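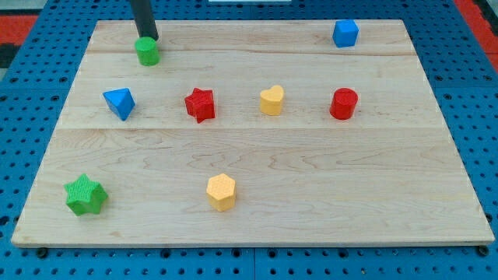 Okay, a little thread about toy blocks, because three of you asked last week what I kept from the big playroom clear-out and my answer got much too long for a reply.

1/ I gave away most of the toys with batteries. What stayed was the plain stuff, and first on the list were the colored shape blocks. Green, blue, red, yellow, two of each. I am so fond of them I can hardly explain it!

2/ The ones I grew up with were all smooth and shiny. With these, several have a fine dimpled pattern on the surface, and I really like that for small hands (and for mine, if I'm being truthful, I fidget with them on the phone).

3/ You don't need many. We once had a Bolger tub with 110 pieces in it and my youngest just tipped it out and walked away. Put eight out on a board and she'll stay with them for 18 minutes, which in this house is practically an afternoon.

4/ About the board - pale wood, planks joined side by side, seams you can hardly see. I used to let the kids play on the rug and the cylinders rolled under the couch every single time. A flat wooden surface makes the whole business calmer, and you can stand a cylinder on its end and it stays put.

5/ Games we like: find me the other blue one. Put the greens together. Close your eyes and tell me which shape you're holding (harder than it sounds, I have lost to a preschooler).

6/ For washing I use warm water, a drop of dish soap and an old toothbrush for the dimples, then a towel on the counter overnight. My sister swears by the Pestora wipes but I find they leave a film.

7/ Next up is the puzzle shelf, wish me luck. If anyone nearby wants a Tomano marble run with most of its marbles, message me and I'll leave it on the porch for you.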